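Does the fetch arm cut hours for kitchen staff?

Greco wants to put a Zikura arm in our staff kitchen at Govgate in September. We do almost 600 lunches a week. Anyone had one? What happens to the people?

Benedetta Bianchini
We've had ours a year. No one lost a job, but the work moved. Two of us used to do stock pulls from six in the morning. Now one person starts at seven and the other does prep. I miss the early finish. Ask for the new shifts in writing before it arrives.

Gaetano Sartori
depends on your manager

Rosa, night shift
Most of what changed for us was the putting away. You can't just shove things in any gap – everyone has to agree what goes on which shelf, and things you want fetched go at the front.

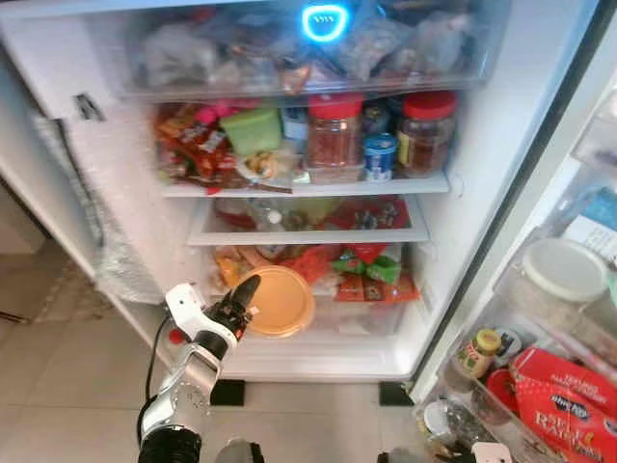

We argued over that for weeks, and the Wednesday crew still does it their own way. Get paid time for the training too. We got two hours and needed a full day.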